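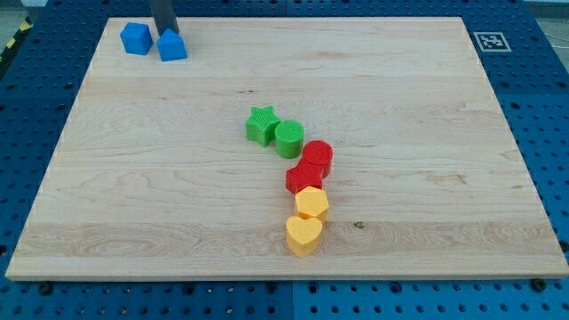

Fig. 3.1 Colored shape blocks grouped by color on a wooden board, Clondbridge open day.

Chapter 3
Watching a Robot Work: The Site Visit

Before you start: read the safety sheet. Bring a pencil, pens leak. Chapter 2 terms you will need again: gripper, workspace, reach, marker.

Most people meet their first working robot at an open day. Short visit, lots of noise, someone talking over the fans. You get maybe one good look at each station. This chapter is about using that look well.

Our main case is the sorting station at Clondbridge, run by the Vrettos training lab. Visitors stand behind the line. A task is called out, the arm does it, the blocks get mixed up, next group comes in. Each demonstration slot is 3 minutes. Small groups, 39 visitors in the morning session when we went.

Look at Fig. 3.1 again. Blue, green, red, yellow. Two of each color, and the shapes in a pair do not have to match: a star can sit with a cylinder, a hexagon with a heart. So what is the rule? Color, shape, or something else? One look will not tell you. You need the task as it was given, and you need to see it run more than once. Write both down.

Also note the spacing. The blue pair sits well away from the rest. The red pieces are pressed right up close. Why might that matter to a gripper with fingers that have to open before they close? Keep your answer, we come back to it in Section 3.4.

What to record at each station
Task, in the words of the person running it.
Start layout. Quick sketch, top view.
What moved, and in what order.
Stops and restarts. Who pressed what.
Anything you could not see. Say so, dont guess.

Last item gets skipped all the time. A report that says "view blocked" is worth more than one that fills in the gap.

In this chapter
3.1 Getting ready for the visit
3.2 Where to stand and what to ask
3.3 Sorting by color, sorting by shape
3.4 Room to grip: the Eltell exercise
3.5 Writing up your notes
Review and key terms

Key terms: demonstration, fiducial marker, start layout, end layout, trial, operater error.

Time needed: 80 minutes of class, plus the visit. Have your sketch sheets out before Section 3.1.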